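Hiltuvel Heather Tee, Dark Olive

Item 1315
In stock, all sizes

The Hiltuvel Heather Tee is a short-sleeved knit T-shirt with a matte finish and a slight heather in the yarn. It is the shirt we sell most of for shop staff, kitchen crews and anyone else who wears the same thing to work several days a week. The cut is straight through the body, with a little extra length so it stays tucked in when you reach or bend.

Dark olive joined the range in September, along with the new charcoal. It is a deep, muted green. On some phone screens it comes up nearly gray, so if you are matching it to aprons or caps you already own, ask for a swatch first. Swatches are free and go out by regular mail.

Fabric and fit
Cotton and polyester blend, mid-weight knit
Set-in sleeves, double-stitched hem and cuffs
Side seams (this is not a tube-knit shirt)
Ribbed crew neck with taped shoulders
Printed size mark inside the neck, no sewn-in tag
Sizes XS to 4XL

The fit runs true to size. If you are between sizes and like room in the shoulders, go up one. The chest measurement on the size chart is taken with the shirt lying flat, one inch under the armhole, and doubled. Measure a shirt you already like in the same way and compare the two.

Ordering
Single shirts ship the next working day. Orders of 29 or more get the group price, which shows in the cart once the quantity is entered. You can mix sizes and colors to reach that number. For orders over 456 shirts, please write to Nia Howells on the orders desk before you pay, so she can confirm that all of the sizes will come from the same dye lot.

Shirts come folded flat with the sleeves in, 8 to a bundle, with a paper band around each bundle. We stopped using single plastic bags last year. If you need them bagged one by one for resale, choose "bagged" at checkout. There is a small charge per shirt.

Printing and embroidery
Blank shirts can be sent directly to the Memitz print shop, which handles our screen printing and embroidery. Light inks show up best on dark olive. Small lettering in black is hard to read on it and we don't recommend it. Send artwork as a vector file. Printed and embroidered shirts can't be returned unless there is a fault in the shirt or the print.

Folding
Lay the shirt face down on a clean table and smooth it from the middle out to the sides. Turn both sleeves in across the back. Bring each side in toward the center, keeping the shoulders even, then fold the hem up to the neck in two turns. A hard, flat surface works better than a bed. For shelf stacks, use the Kovutow folding board (sold separately) to get every shirt to the same width.

Dark olive on a white tabletop:
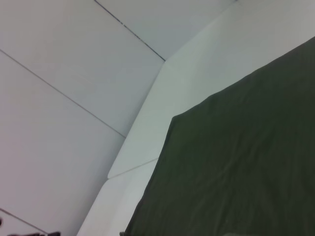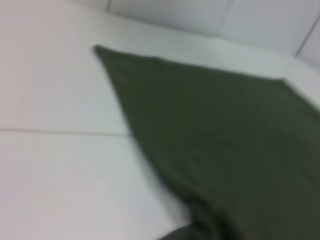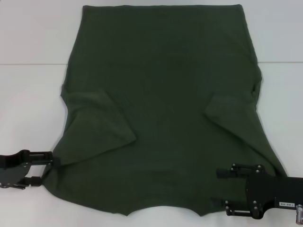
Care
Machine wash cold with similar colors, inside out if printed. Tumble dry low or hang. Wash dark olive apart from whites for the first two washes. Do not bleach. Warm iron if needed, keeping the iron off any print. Expect a little shrinkage in length after the first wash, already allowed for in the size chart.

Returns
Unworn, unwashed blank shirts can be sent back within 30 days for a refund or a different size. Put the order number inside the parcel. Exchanges go out when we have the first shirt in hand.

Other colors in this style
Charcoal, navy, brick, oatmeal, black. The long-sleeved version is listed as the Hiltuvel Cârstea and comes in charcoal and navy only.

Page updated 2024-10-03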